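Buttons, again

21/10/2021

I have now read the same tip in three places, so I suppose I had better have an opinion on it. The tip goes that you should sew your buttons back on in a bright thread, as a sort of cheerful feature, and that this is "visible mending" and good for the soul. I'm not convinced. When I was taught to sew on a button you matched the thread to the cloth, and if you couldn't match it you went a shade darker, and that was the end of it.

Still, I had a go. Girkgate market has a stall that sells Tetalex thread in 1000 metre reels, which is far more than any household will get through, and the green was cheaper than the black. Make of that what you will. I used to buy Emura on the little 216 metre reels and never finished one of those either.

The instructions I followed wanted a double thread, waxed, four passes through the holes, then a shank wound underneath. The shank I'll grant them. A button pulled down flat on anything thicker than a shirt will pucker the cloth and you'll curse it each time you do it up. The wax I could take or leave. I've run thread over a candle stub for years and I can't say the waxed ones have stayed on any longer than the others.

What I really don't believe is the business about it being quick. "Five minutes a button," says the booklet that came with my Gajewski sewing box (400 needles, pins and oddments, most of them useless). Perhaps it is, if somebody else has threaded the needle and found the scissors. By the time I'd unpicked the old stalk and lost the end of the thread twice, my tea had gone cold.

And then there's the colour. Bright green on a dark cloth shows every stitch, including the ones you'd hoped to keep to yourself. People who are good at this will say that's the charm of it. I expect it is, for them. I shall give it until December, and if the button is still on by then I'll admit the method works, though I'm keeping my doubts about the green.
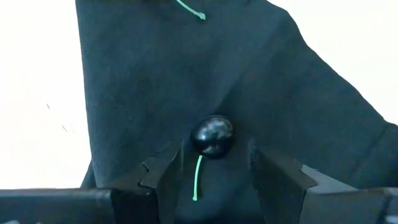
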